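## 4. Trying out the Bramier handheld kit

We'd already spent most of the fall on the Leone arm, so when the Bramier kit showed up I was mostly hoping for something I could use sitting down. It ships as a pair of handheld grippers, a charger, a calibration board and a license for Flarklow, the software that turns a recording into trajectories. No arm in the box. You hold the things, you do the chore, and the arm gets to learn from it later. We bought ours at the normal price and Bramier hasn't seen this section.

I did the home recordings myself, and I'll say up front that I'm one person with fairly long forearms, so take my comments on comfort with that in mind. The task list came from our Clorden set (Section 3), which is heavy on desk and kitchen stuff: straightening, sorting, plugging in, putting away. Over the whole trial I recorded 1,529 episodes. Flarklow accepted 1,434 of them on the first pass, and the rest were thrown out for tracking loss, nearly all of it from turning a wrist so far that the markers faced away from the head camera.

The long, skinny objects turned out to be the interesting ones. A cup is easy, you just close on it. A power strip is a different animal – it's wider than you think, it swings if you pick it up off center, and you really want the second hand there early to steady it. Figure 6 is from that group, with the left gripper at one end of the strip and the right one still on its way in. I ended up doing most of these seated, with the desk at belly height, and my shoulders were grateful.

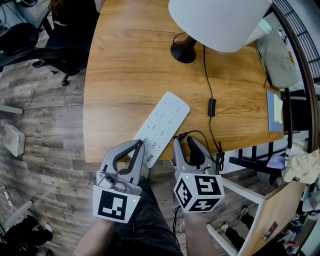
**Figure 6.** Power strip task, home desk setting. The left gripper carries a flat marker panel and the right one a marker cube.

### 4.1 What I liked and what I didn't

The marker cube is the best part of the kit. With three printed faces toward the camera there's plenty for the tracker to hold on to, and I'd happily pay extra for a cube on both sides. The flat panel on the left is lighter, and I did notice that, but it also accounted for most of the lost episodes. If you're right-handed you'll probably do your big wrist turns on the cube side anyway, so maybe that's what Bramier had in mind. The manual doesn't say.

The cable bugged me. It's long enough, but it drags over the desk edge, and twice it took a pen with it. I started routing it behind my elbow with a strip of Velcro and that mostly fixed things. The jaws themselves feel good, with a light trigger and no slop that I could find, though my index finger got sore after about 50 episodes in a row. I'd plan breaks.

Flarklow is fine. Import is slow, the preview is fast, and the export format went straight into our training code with one renamed field. I used 976 of the accepted episodes for the policy in Section 5 and kept the others back for testing.

Would I buy it again? For desk work, yes. For anything on the floor or above shoulder height I'd want to borrow a set first, because we only tried a handful of those and I don't trust my own impression yet.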